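Zesska: household electricity readings from Asside
Data card and read-me, version 3

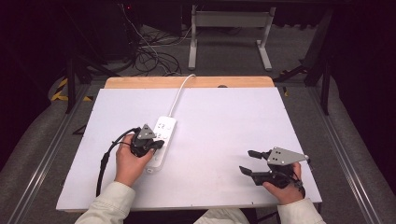
Zesska is a small collection of electricity readings written down by people living in flats and small houses in the town of Asside. It was made for teaching. I wanted my students to have real numbers with real mistakes in them, because the tables in our textbook are too clean and every exercise comes out even.

The collection has 1,523 rows. Each row is one reading of one meter by one household. The readings come from 19 households and cover one heating season, from the autumn until the end of February.

What is in the folder

readings.csv is the main table.
households.csv has one row for every household.
tariffs.csv has the prices per unit, as the households copied them from their bills.
notes.txt has the remarks which people wrote in the margin of their paper sheets. I typed them as they stood and corrected only the spelling.
changes.txt says what is different from the earlier versions.

Columns in readings.csv

house: a short code, two letters and a digit. The letters mean nothing.
day: the number of the day, counted from the first day of the collection. I do not give calendar dates.
slot: morning, evening or other. Most people read the meter before breakfast or after supper.
value: the number on the meter, in kilowatt-hours. It is the running total, so to get the use you must subtract the previous reading.
decimal: yes if the household wrote down the digit after the comma, no if they left it out.
flag: empty, or one of the letters explained below.

Columns in households.csv

house: the same code.
people: how many persons sleep there on a normal night.
heating: gas, electric, wood, district or mixed.
cooking: gas or electric.
water: how the hot water is made. Three households did not know and this is left empty.
floor: the floor of the flat. For a house it is 0.

The flags

E means that the value was estimated by the household, for example when they came home from a journey and filled in the missing days. Please do not use these rows for anything about daily use.
S means that two digits were probably swapped. I did not repair them. The next reading usually shows what the right value was, and finding this is a good exercise.
M means that the meter was exchanged. After this row the count starts again from a low number, and a simple subtraction will give you a large negative result.
D means a double reading, where two people in the same home wrote down the value on the same evening without telling each other. Both rows are kept.

How the readings were made

Every household got a paper sheet and a pencil on a string. They hung the sheet near the meter and wrote when they remembered. We asked for one reading per day, but it was not a condition, and almost 4 households in the older buildings by the river gave up reading at weekends, if I count the one which stopped only for Saturdays. The sheets were collected on a Tuesday at the end of each month, and I typed them myself in the evenings. Each sheet was typed twice, and where the two copies did not agree I looked again at the paper.

In the second month we also asked people to write which appliances stay plugged in during the night. The answers were very different in length. One household gave a full page with the wattage of each thing, another wrote only "fridge etc." These answers are in notes.txt under the heading Night.

Known problems

The group is small and it is not a fair sample of the town. Families with children are too many and people living alone are too few. Nobody in the group has solar panels.

Two households share one meter for the staircase light, and their totals include it. They are marked in households.csv with a star after the code. Remove the star before you join the tables, or the join will lose them.

The prices in tariffs.csv are sometimes with tax and sometimes without. I tried to find out which is which and I succeeded only partly, so the column tax has many empty cells.

The clock change in autumn has no effect on the values, but the slot "morning" was an hour different before and after it.

Opening the files

All files are in UTF-8 with a semicolon between the columns. The decimal mark is a comma. If your spreadsheet program expects a point, the value column will be read as text and the sums will show zero. Change the setting at import and do not replace the commas by hand, as notes.txt also has commas.

Relation to other collections

Ellery is the older collection from the same course and contains water meters. The house codes there look similar but they are different homes, so please do not join them. Zamov is the set of worksheets which goes with both. Worksheets on subtraction and missing values work with version 3 without changes. The worksheet on prices still needs version 2.

Use

You may copy, change and share the files for teaching or for your own study. If you find a typing mistake, send me the house code and the day number, and I will look at the paper sheet. Please do not try to find out which homes took part. Asside is a small town and they were promised that they would not be named.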